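Okay, so where was I? Last time the left arm would sit there humming and do nothing at all, and I blamed the power supply. Wrong! Dalibor Trnka looked it over for maybe a minute and found a connector I'd pushed in only halfway. I have pushed it in the rest of the way. We're moving on.
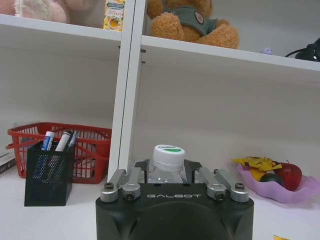 With both arms awake I could finally get back to the grip settings, which is the part I like best (it's mostly fiddling and snacks). Up to 93 percent closing force is fine for hard stuff. Bottles I had to bring way down, and I ended up on 18, which feels silly when you type it in but seems gentle enough. I've saved it in the config under "bottle_nice".
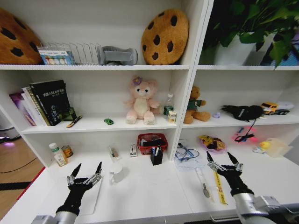 My big headache now is reach. The arms and the shelves have to agree on where everything is, and my measurements were off by 8 millimeters, so I spent a whole evening redoing them. I started down at the bottom level with the yellow ruler and worked my way up, and the middle shelves are next, teddy bear and toy truck and all. Tatiana Slanina wants me to write a proper calibration script for this and she's right, but I'm hoping to put it off until June!

If anyone has gotten Noludari to talk to two arms at once, please leave a comment. Mine keeps dropping the right one.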